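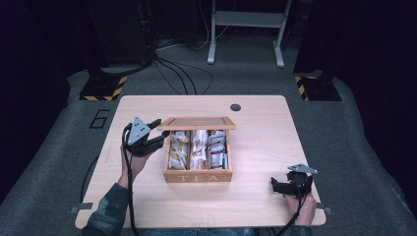 Do the sachets go in flat or standing up?
Standing, with the short edge down. Laid flat, they slide under the dividers and the bottom ones never get used.

Workshop > Notebooks > Small boxes > Tea box

Went back to the tea box after leaving it alone for a while. The lid is fine now that the hinge screws have been swapped for shorter ones. I want to settle how full each compartment should be before we cut any more dividers. Vlasta Karagiannis thinks the dividers are too tight for the Nustico sachets, which have a wide crimp on both ends. I measured a few and she's right about the crimp, but it folds over without tearing.
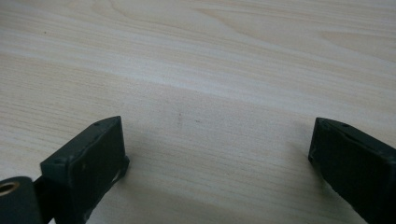
The Sunen ones are narrower and lean if the row isn't full. A strip of card behind them fixes it. Tried felt too, but it sheds and the fluff ends up on the wrappers. Stick with card, cut 3 mm short of the divider height so it doesn't catch on the lid.

Capacity by the old layout was 34 to a compartment. You can get them all in, but then you can't get one out without lifting its neighbours. 31 is better. Write 31 on the drawing and cross out the other figure. 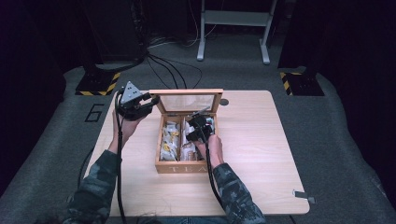
Stakorico, February 2024

Continued with the same box at the other bench. Jintana Yimyam asked whether the lettering should be filled with a darker stain. I'd leave it as is until we hear from Papadopoulos, who ordered the first lot and may want their own colour. Order for refills is 152 sachets, mixed. They can stay in their cartons until April.

Fingers are the trouble with the end compartments. You want to pull from the middle of the row and work outward, then push the rest back up to the card. Starting at the wall bends the first wrapper every time.

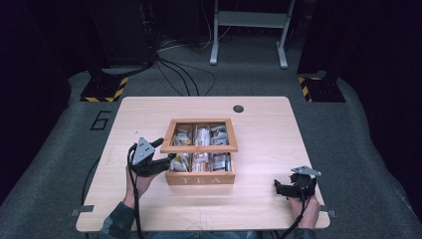
What finish goes on the inside of the compartments?
None. Oil and wax both leave a smell that gets into the paper, so sand to a fine grit, wipe out the dust and leave the wood bare.

Still to do: check the lid stays up on its own when the box is nudged, and find the offcut I was using as a spacer. Vlasta has the calipers.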